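她把二手毛衣一件件称重，然后告诉你它不值钱
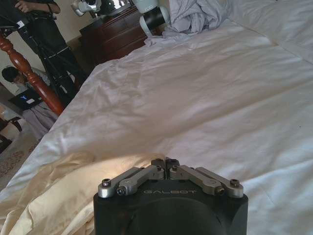 夹爪闭合，壳体上印有GALBOT字样。

约她见面是下午，她迟到了，理由是有位顾客在门口哭。“不是为我哭，”她坐下来，先把茶杯推远一点，“是为一件大衣。他妈妈的，领子都塌了，他想卖两千多，我说我只能给他六十。”

她在Lomeck开了一家旧衣寄卖店，店名叫Cliltum。问她这个词什么意思，她说没有意思，当初注册名字的时候，有意思的都被别人占了。店开到今年是第15年。前六年亏，后来不亏，再后来她不肯细说，只说“够付暖气费，也够我对暖气费发表意见”。

采访前她提了一个条件：不写名字。她说附近一半的人都把旧衣服卖给过她，另一半买走了。名字一登出来，两边都要上门理论。

我原以为做这一行的人会喜欢旧衣服。她不算喜欢。她自己身上是一件灰色的开衫，肘部补过，补得相当随便。“喜欢旧衣服的人开不了这种店，”她说，“他们收进来就不想卖了。以前我有个合伙人就是这样，仓库越来越满，账上越来越空。后来她带着最好的那批走了，算是分家。我觉得挺公平，那批货其实有虫。”

寄卖这门生意，在外人听来很简单：你拿来，我挂上，卖掉了一人一份。她说麻烦全在“你拿来”这三个字里。人们拿来的东西，很少是他们以为的那样东西。羊绒是腈纶，真丝是涤纶，“只穿过一次”的礼服，腋下的衬里已经换过了。她不爱拆穿，一般就是翻到水洗标那里，让标签自己朝上，然后低头整理计算器。

“水洗标被剪掉的呢？”

“剪掉的最老实。嫌扎脖子才剪的，说明真穿了。”

她定价的方法在同行里名声不好。先称重，再看线头，最后才看牌子。一件毛衣如果太轻，她会皱眉，如果太重，她也会皱眉。我问那什么重量她才不皱眉，她想了想，说还没遇到过。柜台后面有一本厚账本，封面用胶带粘着，写到了第2630条寄卖记录。电脑里当然也有一份，但她更信账本，原因是账本不会在旺季要求更新。

四月是一年里最忙的时候。人们收拾衣柜，突然对自己的过去很不满意，成袋地往店里送。“四月送来的全是后悔，”她说，“九月送来的是胖了。”九月的货好卖些。

谈到Meireles，她的话多起来。那是一个本地的大衣牌子，厂子早就关了，这几年忽然有人专门来找。她记得从前这种大衣挂在店里，两个冬天都无人问津，最后给了做舞台服装的人去改成熊。现在有人开车过来，进门就翻内袋，看里面有没有那块绣着小字的布标。“他们跟我讲这个牌子的历史，讲得很好，”她说，“我就站着听。讲一刻钟，我加一次价。”

那么当年的熊呢？她说有一只还在，在郊区一个剧团的库房里。去年有个收藏的人托她去问，想把熊买下来拆回大衣。剧团不肯，他们下一季还要用熊。

也有她不肯收的东西。婚纱不收，占地方，而且“退货的理由太长”。皮草不收，理由她没说。还有童装，她收过一阵，后来停了。送童装来的人总要在柜台前把每件讲一遍，哪件是学走路时穿的，哪件是第一天上学。讲完了，往往又全部装回袋子里拎走。“我等于免费开了一下午的展览，”她说，“而且还得给人倒水。”

我问她怎么看那些网上的二手平台。她显然等这个问题等了很久，把茶杯又拉了回来。

前年有家叫Javance的平台来找过她，请她入驻，派来的年轻人带了一份做得很漂亮的材料，说可以帮她“释放库存的情绪价值”。她请对方解释了两遍。第三遍的时候，年轻人买了一条围巾。她后来还是在上面开了个账号，挂了几件，收到的留言多半是问能不能便宜一点，还有一位买家，围巾收到以后要求她提供原主人的星座。

“我给编了一个，”她说，“天秤。她挺满意的，五星。”

她承认网上走货快，账号也没有关掉。只是拍照这件事她至今没学会：衣服挂着拍像上吊，平铺着拍像现场勘查。有顾客建议她自己穿上拍。她试过，那件卖得最慢。

聊到后来，门上的铃响了，进来一位提着两个大纸袋的太太，还没放下就说都是好东西，都没怎么穿。她站起来，戴上眼镜，脸上的表情我形容不好，大概是牙医看到人说自己天天用牙线时的那种。

袋子里头一件是墨绿色的套头衫。她捏了捏袖口，放到秤上，皱了一下眉。

那位太太问，是不是太轻了。

“不轻，”她说，“您先坐。”

我问她晚上几点关门，好把剩下的问题问完。她说六点，不过要是这位太太开始讲每一件的来历，那就不好说了。那边已经开始讲了，从一次坐船旅行讲起。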